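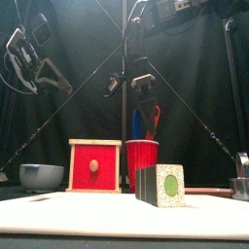

Two grippers above the table

Grudent Bench Wax, 60 g tin

I started making this wax because I was fed up with paying silly money for tiny tins that smelt of cough sweets. It's a soft, slightly yellow paste for bare or oiled wood – tabletops, shelves, tool handles, that old stool you keep meaning to sort out. I make it in small batches at my workshop in Virnwood, and it's the same stuff I use on everything I sell (and on my own kitchen table, which has had a hard life!).

It goes on easily with any old cotton rag. An odd sock is perfect. Rub in a thin layer, go off and have a cup of tea, then come back and buff it up with a clean bit of cloth. If it feels sticky you've put too much on, so just keep rubbing. I like two thin coats for a table and one for a shelf, with a night in between. 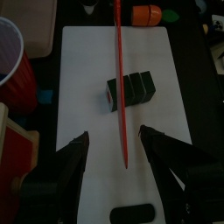

The finish is a low sheen, nothing like varnish. It will deepen the colour a little, more so on oak and ash than on pine, so do try it on the underside first. Rings from hot mugs will still happen, I'm afraid, but a small dab and a good rub usually calms them down. Please don't use it on chopping boards or on anything that's been painted with gloss. It just sits on top and goes smeary.

People ask how it compares with the Csonka hard wax I also stock. Csonka is tougher and better for floors, but it's a pig to get out of the tin in winter and you really need a brush. Mine is softer and far quicker, and you'll be topping it up more often. I do a busy table every 12 weeks or so and the shelves whenever I remember.

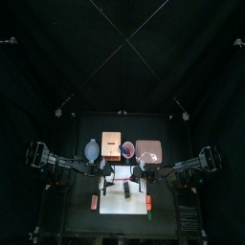
Sizes and prices

60 g tin – £9
Large tin – £29
Refill of your own large tin, shop only – ask at the counter

Postage and collection

I post parcels twice a week, and you can collect free from the Bilinthorpe shop. The lids are tight, so run a spoon handle under the rim before you go at it with a screwdriver (I've bent a few that way).

Keeping it

Lid on, somewhere cool, well away from the radiator. If it melts in a hot car let it set again with the tin standing flat and it'll be fine to use, though it may look grainy. Waxy rags should be laid out flat outside to dry before they go in the bin.

The next batch is due in March.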